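Looking after mesh office chairs, desks and the bags that end up on them

A shared workroom wears out its furniture in predictable places. Chairs fail at the casters and the front edge of the seat, desks work loose at the leg joints, and leather bags suffer from being left wherever there is a flat surface. Most of it can be dealt with using a screwdriver, a set of hex keys, a vacuum cleaner with a soft brush and a few cloths. The notes below cover a room with a brick wall, mesh-backed chairs and long desks on white legs. They apply equally well to a spare bedroom with one of each.

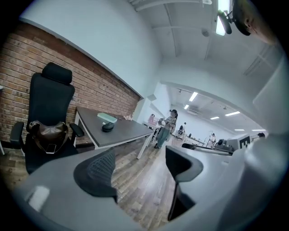
Ezequiel Lorente
Workshop and furniture editor

Bags on chairs

A chair seat is the usual place for a bag, and a leather one will slump and crease if it stays there day after day. The creases set along the same lines each time. An occasional short stop does no harm. For longer periods, put the bag on a shelf, or hang it from a broad peg by its strap when it is nearly empty. A full bag should not hang, as the weight pulls at the strap fixings.

If the bag must go on the chair, observe the following.

Take out anything heavy first. Books and chargers push the base out of shape.
Close the top so that the sides support each other.
Keep loose straps clear of the casters. A strap that reaches the floor will be run over as soon as the chair is moved.
Do not leave a phone lying against the bag on the seat. It slides off when the chair turns.
Check the underside for grit before putting it down on fabric.

Creased leather should be brushed, wiped with a barely damp cloth and left to dry away from radiators. Stuff it with plain paper while it dries. Newsprint can mark a pale lining. Apply a thin coat of leather cream, leave for 10 minutes, then buff. I use the Prikura neutral cream on dark brown leather and test it under the base first. Two thin coats are better than one thick one, which stays tacky and picks up dust.

Cleaning mesh

Mesh holds dust in the weave and releases it when somebody leans back. Vacuum both faces with the soft brush, working from the headrest down. Do not press hard, particularly near the edges where the mesh joins the shell.

For marks, use a teaspoon of washing-up liquid in a litre of warm water. Dip a cloth, wring it out well and dab. Rubbing raises fibres and leaves a fuzzy patch that looks worse than the mark. Go over it again with plain water and let it dry before the chair is used. Avoid bleach and solvent cleaners.

A padded headrest needs more frequent attention than the back, since hair products collect on it. Wipe smooth coverings weekly. Woven coverings can be treated in the same way as the mesh, with less water.

Armrests

Black armrests turn sticky when the surface coating begins to break down. Soap will remove ordinary grease. If the surface is still tacky after two washes, the coating has gone and further scrubbing only spreads it. Fit a slip-on cover or replace the pads. Many pads are held by screws from below, and the Kamath replacements come with 22 mm screws. Compare these with the originals before fitting. A screw that is too long will come up through the padding.

Casters

Turn the chair on its side on an old blanket. Most casters on a five-spoke base pull straight out, though some need a flat lever behind the stem. Work round the base in order and put each one back in its own socket.

Hair and thread wind round the axle. Cut through the tangle with a small pair of scissors or a seam ripper and draw it out with tweezers. Wipe the wheels, spin each one, and put a single drop of light oil on the axle if it is stiff. Wipe off the surplus, or it will transfer to the floor. A wheel that is flat on one side should be replaced, along with the rest of the set, so that they all roll at the same height.

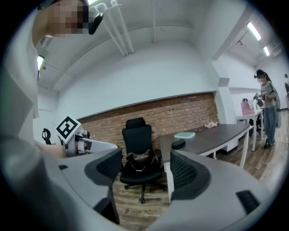 Before standing the chair up again, check the bolts under the seat. These loosen with use and cause most of the creaking blamed on the gas lift. Tighten each a little at a time, going from corner to corner. If a bolt will not hold, remove it, clean the thread and apply a low-strength threadlocker.

Desks along a wall

Leave a gap of 200 mm between a chair back and any brickwork when the chair is pushed aside. Brick is abrasive and will wear through mesh at the point of contact. The desk itself can sit closer, but leave room for a hand behind it. Small soft items work their way to the back edge and go down the gap.

Dark grey tops show dust and fingerprints more than pale ones. Wipe with a damp microfibre cloth and follow at once with a dry one. Polish is unnecessary and makes the smears harder to shift. Put felt dots under flat boxes and hard cases that are slid about on the surface.

White legs scuff at caster height. A melamine sponge removes most black marks, used lightly, as it is a fine abrasive and will dull a glossy finish. Chips in painted metal should be touched in before they rust. Horkia sells a white enamel pen suited to this. The match is slightly warm, which shows in daylight and hardly at all under artificial light.

If a desk rocks, check the floor before adjusting the feet. Move the desk a short distance along the wall and try again. If the rocking stops, the floor is uneven at that spot and a thin pad under one leg will do. If it continues, slacken the leg fixings, press down on the top and retighten.

Dusting brickwork

Bare brick sheds grit on to anything beneath it. Brush from the top course downwards with a dry, soft-bristled hand brush, holding the vacuum nozzle just under it. Do the wall before the desks and the floor last. Where pale mortar comes away as powder, a breathable masonry sealer will bind it. Duvley matt went on our own wall in December, in two coats with 9 hours between them, and did not darken the brick noticeably. Try it low down in a corner first, and move the chairs well out of the way.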